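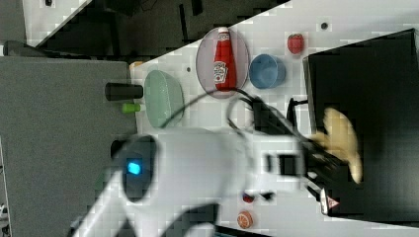 When is the open day, and do visitors need to sign up? It's 16 January 2023, doors at 10, and only the school groups need to sign up.

MINUTES -- Open Day planning, Stillitano building, upstairs room

Started late, projector again. Minutes from December taken as read, one fix: the Celow quote was 459, not 495.

1. Numbers
Last open day 600 through the door. Fire limit for the hall is 701 at one time so no problem there. School groups stand at 119 kids, two schools still to confirm. Nallstead want to come in the afternoon instead, agreed.

2. Arm demo
Kitchen table setup stays, toy food and bowls, people get it right away. Long talk on how close the public can stand. Agreed tape line on floor plus one staff member at the table the whole time. Arm is stopped while groups change over -- no exceptions, even if running behind.
Question whether kids can pick what it grabs next. Yes if they call it out, no reaching over. The banana was the favorite at the trial visit so start with that. Ketchup bottle: some want it out, some want it in. Left in for now.
Spare set of toy food to be boxed up under the desk, things walk off.

3. Talks
Two short ones, 15 min each, plus questions. Ghorbani to send slides by end of week, not recieved yet. No slides with more than a few lines of text please. Mic needs new batteries.

4. Signs and parking
Old arrows still point to the side door, which is locked now. Redo. Overflow parking behind the Celow lot, they said OK by phone, need it in writting.

5. Food
Coffee and cookies in the lobby only. No drinks in the demo hall, sign on both doors.

6. Other
Feedback cards: same as last time, but drop the question on age. Badges ordered. Lost and found at front desk.

Actions -- signs, parking letter, batteries, tape, chase slides, chase the two schools.

Next meeting same room, bring your own laptop adapter.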